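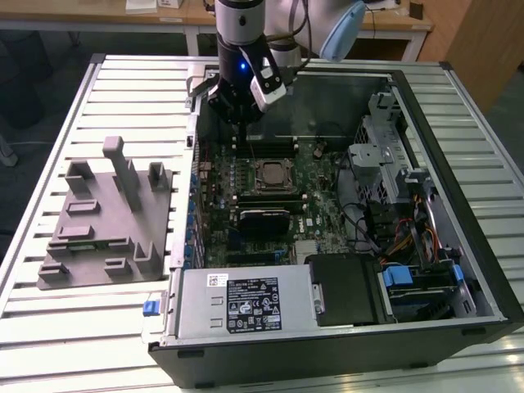 Can a student team automate CPU handling with one two-finger gripper? The Wedstead project course tested this on used computers, with mixed results.

4.2 Workspace and views
The tower lies on its side next to a printed fixture plate. Boyer's group logged 54 trials — 16 were discarded.

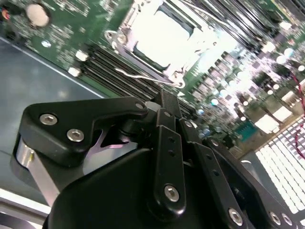 Fig. 3a. Wrist view, socket and memory slots.

Glare on the contacts upset the pose estimate.
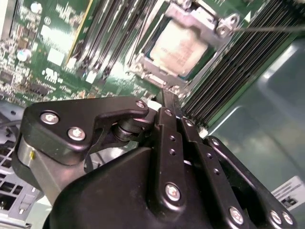 Fig. 3b. Wrist view, processor in its bracket.

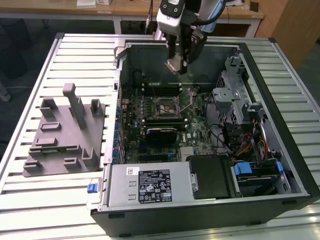
Fig. 3c. Fixed view, socket empty.

Filed under: Student Robotics, Disassembly
Print | E-mail

Comments
Farkas: Which exposure setting?
mboyer: Fixed, see 4.3.
hotent80: Trial data please.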